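The Ultness Garlic Grating Dish Gift Set

If you have a dad, a neighbor or a brother-in-law who says he doesn't want anything and then spends all weekend in the kitchen, I think you can stop looking! We put this gift set together in April for exactly that kind of person, and it has been our favorite thing to wrap ever since. (We do wrap it for you, by the way, just pick the option at checkout.)

The set comes in a sturdy kraft box and has a small stoneware grating dish, a soft silicone garlic peeler, a little bristle brush for sweeping everything out and a recipe booklet. The booklet was written by our own Wulan Mangundap, who has been cooking for a big family most of her life and does not believe in measuring garlic. Her toasted garlic butter is on page 2 and you should start there.
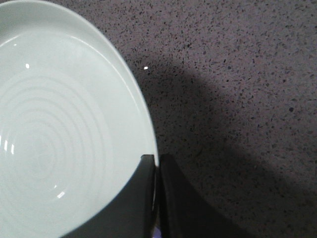
Rings in the glaze, seen from close up.

To use the dish, drizzle in a spoonful of olive oil, rub a peeled clove over the rough part in small circles, and in no time you have a smooth paste ready for bread or salad dressing. It works for fresh ginger and hard cheese too, and Yetunde Bako in our packing room swears by it for nutmeg in the winter months. Keep your fingertips well up as the clove gets small, please!

Cleaning up is easy. Rinse it with warm water, give it a quick going over with the brush and let it dry on a towel. The dish can also go on the top rack of the dishwasher, but the brush can't, and the peeler does better with a hand wash.

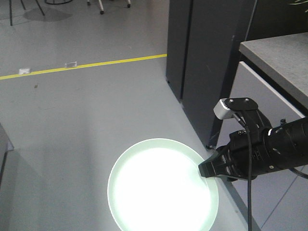
Now, about colors. You can choose Etley (a soft cream) or Wedlow (a deep blue), and every dish is glazed by hand, so yours may be a shade lighter or darker than your friend's. If you are buying several and would like them to match, leave us a note with your order and we will go through the shelf and do our best.

Gift cards are free and we write them out by hand, up to 90 characters. Olaia Villalobos does most of them and she has lovely handwriting, so do use the space! 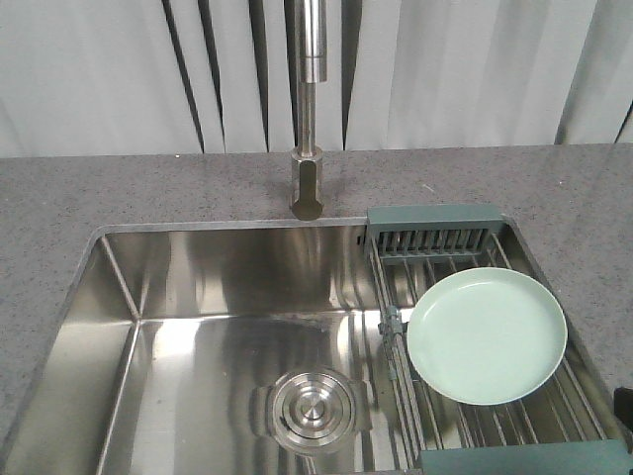
Orders placed before noon go out the same day. If anything arrives chipped, send us a quick note and we'll mail a new one, no need to return the old. For wedding favors or office gifts, we have a special price on 6 sets or more, and Suleiman Eze will be happy to talk it over with you.

You may also like
Iyamu Olive Oil Dipping Set
Wulan's Big Book of Small Suppers
Salt Pig with Wooden Spoon
Linen Tea Towels, Set of 2
Gifts for the Home Cook Who Has Everything

Contact us | Shipping and returns | © Ultness. All rights reserved. | Back to top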